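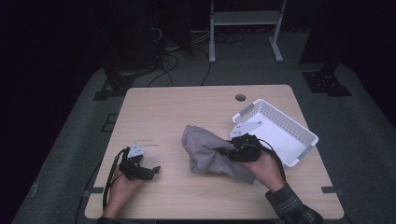 关于我们

Lendelano是一家织物洗涤与整理服务企业，总部及主要厂区设在Dodholm。公司为医疗机构、酒店、寄宿学校和工业企业提供工作服、毛巾、床品及各类布草的收取、洗涤、修补、分拣与配送服务。目前公司共有员工131人，其中78人在整理车间工作，其余员工分布于收运、洗涤、维修、客户服务及行政岗位。

公司以洗涤业务起家，早期的订单主要来自Dodholm本地的旅馆和食堂。随着客户类型逐步增加，送入厂区的织物品种日趋复杂，同一批次中往往既有平整的床单，也有带拉链的外套、成团的毛巾和尺码不一的针织衫。洗涤与烘干环节较早实现了机械化，烘干之后的取件、抖散、辨认、投篮和折叠则长期依靠人工完成。整理车间因此成为全厂人员最集中、劳动强度最高的部门，也是公司推进自动化工作的重点所在。

我们的业务

布草租赁与洗涤。公司按照合同约定的周期上门收取使用过的布草，洗净整理后送回。客户可以选择自有布草代洗，也可以选择由公司统一配置。租赁布草的更换标准写入合同附件，破损件由公司承担补充责任。

工作服管理。每件工作服均按客户单位和使用人编码登记，洗涤后按部门分装。客户单位人员变动时，应在下一次收取之前将名单变更通知客户服务部，逾期提交的变更顺延至下一周期办理。

修补与改制。维修间承接纽扣、拉链、包边及标识的更换。不宜继续使用的织物经客户书面确认后改制为擦拭布，或交由合作单位回收处理。

自动化工作的由来

公司于某年8月成立自动化工作组，由生产、设备、安全及员工代表共同参与。工作组首先对整理车间各岗位进行了走访，请在岗员工逐项说明本岗位中最费力、最容易出错以及最不愿意交给机器的环节。走访记录显示，员工反映较多的问题集中在长时间弯腰取件、手腕重复扭转和夜班后段注意力下降几个方面。不少员工同时提出，对破损和污渍的判断应当继续由人来做，机器识别的结果只能作为参考。

在此基础上，公司启动了名为Onitz的整理自动化项目。项目的目标是将取件、投篮、转移等重复动作逐步交由机械完成，使员工得以承担检验、处置异常和工艺改进等工作。项目启动时，公司以书面形式向全体员工作出承诺：因Onitz项目产生的岗位调整，一律以转岗和培训方式解决，不以此为由解除劳动合同。该承诺目前仍然有效，全文张贴于各车间公告栏。

织物整理的自动化有其特殊之处。金属零件或纸箱的外形固定，机械可以按照既定位置反复抓取；织物没有固定形状，同一件衣物每次落下的样子都不相同。操作人员凭经验知道应当从哪里下手、用多大力气、提起之后先抖哪一边，这些经验很难写成一份完整的操作规程。Onitz项目因此采用由员工示范的办法：员工双手各持一只夹爪，在工作台上完成夹取、提起和放置等动作，示范过程留存下来，供后续机械动作的开发使用。 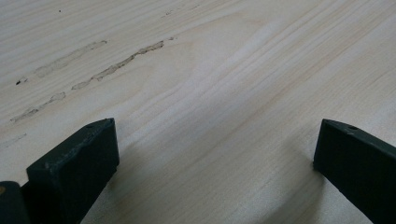
示范工作对台面、照明和人员状态均有要求。台面应保持稳固，夹爪在使用前须检查指端磨损、螺钉紧固和线缆走向，发现松动应立即停用并登记。夹取时只夹织物，不得用指端刮擦台面；张开幅度以能够进入褶层为准。每次连续示范不超过15分钟，之后休息10分钟，或者改做登记、检查等不持夹爪的工作。这一节奏由参加示范的员工提出，经安全部门核定后写入作业规程，班组长不得以赶进度为由缩短休息时间。

参加示范以自愿为原则。员工在报名时会收到书面说明，内容包括留存资料的用途、保存方式和查阅权限。示范资料仅用于机械动作的开发，不用于绩效考核，不作为评定个人效率的依据，也不得提供给班组用于人员排序。员工可以随时退出，退出后返回原岗位，待遇不受影响。示范时间按正常工时计算，并按技术岗位标准发放津贴。

岗位与人员的变化

自动化对整理车间的影响首先体现在岗位内容上。过去，整理工的一个班次基本固定在同一张工作台前；现行安排下，班组内设有示范、检验、补位和设备巡视等不同任务，由班组长按周编排，员工可以提出调换申请。补位岗位负责处理机械未能完成的织物，对熟练程度要求较高，通常由工龄较长的员工担任，并参照高级工标准计酬。

其次是技能要求的变化。员工需要掌握夹爪的日常检查、示范动作的规范以及异常情况的记录方法。部分员工此前没有使用电子表格的经历，公司为此保留了纸质记录表，由文员统一录入，待本人认为合适时再行转换。对于选择继续从事原有手工折叠工作的员工，公司在精细织物和小批量订单中保留相应岗位，不设转换期限。

再次是班组内部的沟通方式。以往有关工艺的意见多由班组长口头上报，容易遗漏。现在每个班组在交班时填写一份简短的记录，列明当班出现的抓取失败、误放和停机情况，由设备部门在下一班开始前答复。尚不能解决的问题须注明原因和预计处理时间，不得以“已知悉”等字样代替答复。

公司也认识到，上述变化并非没有代价。部分员工对工作内容频繁调整感到不适应，也有员工担心自己的经验被留存之后便不再被需要。对此，公司通过定期座谈和个别谈话听取意见，并将示范人员列为相应动作开发成果的署名参与者。夜班的转岗进度慢于白班，主要困难在于培训时段难以安排，工作组正在研究调整办法。

Petek培训室
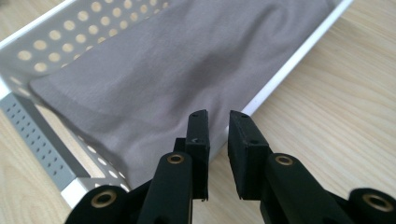 Petek培训室设在整理车间一侧，承担新员工入职训练和在岗员工转岗培训。课程从基本动作开始，学员先以徒手方式完成夹取和投放，熟悉织物的重量与走势，再换用夹爪重复同样的内容。练习所用的物品与生产中常见的种类相近，例如放在白色带孔篮中的灰色织物：布料松散地铺在篮内，没有折齐，表面带有褶痕，下缘垂成弧形，黑色夹爪的两指从篮边接近时，既要找到可以夹住的布边，又要避让篮壁。学员须学会先观察褶层，再决定入夹的位置和角度。指导人员对动作的评定以稳妥、可重复为标准，不设速度排名。

培训室的指导工作由整理车间的在岗员工兼任，按课时另行计酬。公司没有另聘外部讲师讲授基本动作，这是考虑到织物整理的要领与本厂的品种、篮具和台面高度密切相关，由熟悉现场的人员讲解更为适当。设备安全与电气常识部分由设备部门授课，学员通过考核后方可独立使用夹爪。考核未通过的，可以继续练习并再次参加，次数不限，其间工资照发。

安全与健康

公司将安全置于产量之前。所有自动化设备在投入使用前，须经设备部门、安全部门和使用班组三方签字确认，任何一方持有异议，设备不得运行。示范工位的线缆应整理至通道以外，台下及周围地面由当班人员在开工前检查。员工如感到手腕、肩颈不适，可以直接向安全部门申请调换任务，无须事先取得班组长同意。

公司每年为整理车间员工安排上肢及腰部检查，检查结果仅向本人提供。安全部门只接收不含个人信息的汇总情况，用于改进台面高度、篮具摆放和任务轮换的安排。

对客户的责任

在Onitz项目推进期间，客户合同约定的交付时间和质量标准保持不变。凡由机械参与整理的织物，出厂前均由检验人员逐件查看。医疗机构使用的特殊织物暂不纳入自动化范围，仍按原有流程处理。客户如希望了解其布草的整理方式，可以向客户服务部提出书面询问，也可以预约到厂参观。参观人员应听从现场引导，未经许可不得进入示范区域，不得拍摄员工面部及客户标识。

加入我们

Lendelano常年招收整理、维修、收运及设备岗位人员。整理岗位不要求具有自动化设备使用经验，入职后由Petek培训室统一安排训练。公司对性别、年龄和国籍不作限制，需要语言协助的应聘者可以在报名时注明。

应聘材料可以寄送至Dodholm厂区人事部，或者在工作时间内当面递交。业务咨询请与客户服务部联系，有关Onitz项目的询问由自动化工作组统一受理。

本页内容更新日期：2/23/24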